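Harnevgate ferry grounding

The Harnevgate ferry grounding was a shipping accident in which the passenger and vehicle ferry Costello ran onto a gravel bar at the mouth of Candale harbor with 230 people on board. Nineteen were hurt, most of them by falls on the stairs and on the car deck. Early bulletins spoke of deaths, and at least one gave a toll, but no death was ever confirmed and the claim was dropped without a correction.

Background

Costello was one of two ships on the Harnevgate to Candale crossing, run by Flornura Lines. The company described the route as one of the safest on the coast. It did not say how it measured this, and the records it later released covered only part of the ship's service. The bar at Candale was well known to local crews. It shifts after winter storms, and the marked channel had last been surveyed the previous March.

The accident

The ferry left Harnevgate late, in poor visibility. By the company's account it approached Candale at reduced speed and was pushed out of the channel by a sudden cross current. Several passengers said they had noticed no change in speed before the impact. The harbor's own tide gauge showed nothing unusual that evening, although the gauge stands well inside the breakwater and may be a poor guide to conditions at the bar.

The ship came to rest leaning slightly to one side. Passengers were told to stay seated in the cafeteria and lounge while tugs were called. The claim that they were taken off "within the hour" appears in nearly every retelling and seems to go back to a single company statement. Harbor logs put the last transfer much later that night.

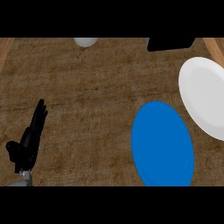
Casualty figures

Counts differed from the start. The company first reported a handful of minor injuries. A regional news service gave the number as 200, which looks like a confusion with an early estimate of the people on board. The figure of 19 comes from hospital admissions in Candale and is the one generally used, but it leaves out anyone who went home and saw a doctor later.

Inquiry

The inquiry report, published on 2018-12-26, blamed the grounding on a late turn and an outdated chart. It accepted the cross current as a "contributing factor" without saying how strong the current would have to be to move a ship of that size. Critics also noted that the voyage recorder had stopped 720 seconds before impact. The report put this down to a power fault – a fault that no later inspection managed to reproduce.

Flornura Lines accepted the findings and promised new training for bridge crews. What the training consisted of has not been made public.

Aftermath

Costello was refloated, repaired and put back on the same route under the same name. The channel markers at Candale were moved, and surveys of the bar are now supposed to take place twice a year, though the published results have gaps. A popular local story holds that the ship had touched the bar before and that the incident was kept quiet. No document supporting this has come to light, and the inquiry did not look into it.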